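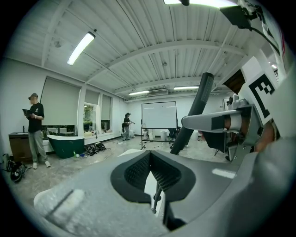

Cleaning > Bathroom > Tubs and Faucets

Filed under: Weekend Jobs, Hard Water, Cheap Fixes

2020-03-28

Quick one today, the bathroom list. Been meaning to type this up for ages and the notes were on the back of an envelope. No particular order.

Limescale on a spout. White vinegar and a rag. Soak the rag, wring it a little, wrap it round the end of the spout, rubber band. Leave it an hour if the finish is chrome. Black finish - ten minutes at most, half vinegar half water, then rinse like you mean it. Matte black marks easy and the marks don't come back out. I ruined a towel hook learning that one.

Never the green side of the sponge on black. Not the white "magic" type either, those are basically very fine sandpaper. Old T-shirt, dish soap, warm water. Dry it after. The drying is most of the job with matte, water spots show up gray and chalky.

Soap scum in the tub. Dish soap and baking soda, mixed to a paste about like toothpaste. Spread it, go have coffee, come back and wipe. For an acrylic tub no powders with bleach in them, no scouring cream, no acetone. Acetone melts acrylic. People use nail polish remover to get paint drips off and then they have a dull patch forever.

Dull patch already there? Car polish, the liquid kind with no grit, soft cloth, small circles. Sides only. Don't polish the floor of the tub unless you want to break a hip.

Sticker glue. Hair dryer on low, peel slow from one corner, then cooking oil on a cotton ball for whats left. Soap after to get the oil off. Copy down the model number before you peel anything - you will want it the day a cartridge goes.
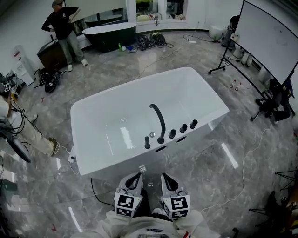

Freestanding tub with black fittings set on the rim. Wipe round the base of each one, the gunk collects there.

On rim-mounted faucets generally. The ring where the metal meets the tub is where it all goes wrong. Old toothbrush, once a week. If a knob starts to wobble, snug it up from underneath and don't force it, acrylic cracks. Can't reach underneath? Then find out how you would BEFORE you need to. Ours at the Arruda house had no access at all once the tub was in and it took two of us to walk it out from the wall.

Freestanding tubs, the floor behind. Dust, hair, one sock. A microfiber cloth over a yardstick, rubber band at the end, slide it through. Better than any duster I've bought, and I bought the Griken one with the bendy neck. Bendy neck snapped in April last year.

Shiny floors. Less product! Most streaks are leftover cleaner. One capful in a full bucket, mop nearly dry, then go over it with plain water. If it's real marble no vinegar, no lemon, nothing acid, ever. It etches. If it's tile that only looks like marble you can relax a bit, but keep vinegar off the grout anyway. Not sure which you have? Look for the same pattern repeating, stone doesn't repeat.

Grout. Baking soda paste, toothbrush, elbow. Seal it when it's clean and bone dry. The Flulitz sealer goes on with a little wheel and is fine, smells awful, open a window.

Slow drain. Hair, it's always hair. Plastic zip strip with the barbs first, before you pour anything. Then a kettle of hot tap water - not boiling, boiling can soften plastic pipe joints. Baking soda and vinegar fizzes nicely and does not do much. Sorry.

Push-button drains. If it sticks, unscrew the cap counterclockwise, clean the thread, tiny dab of silicone grease, back on. Pradus sells a tub of the grease that will outlive me. Not petroleum jelly, it eats the rubber washers.

Mildew on caulk. Toilet paper twisted into a rope, soaked in bleach, laid along the caulk overnight. Gloves, window open, and NOTHING else in the room with vinegar or ammonia in it. Rinse in the morning. If the black is behind the caulk it wont come out, cut it away and redo. Fill the tub with water before you recaulk so the gap is open as wide as it gets, and leave it filled till the caulk sets.

Towels that smell. Hot wash, a cup of vinegar, no softener. Then again with baking soda. Hang them spread out, not bunched on a hook.

Mirror fog. Smear of shaving foam, buff till it's gone. Lasts 8 showers or so at our place.

Last thing, keep a squeegee where you can reach it from the tub. If it's in the closet it doesn't get used. Kitchen list next, oven racks and that burnt pan smell, soon as I find the other envelope.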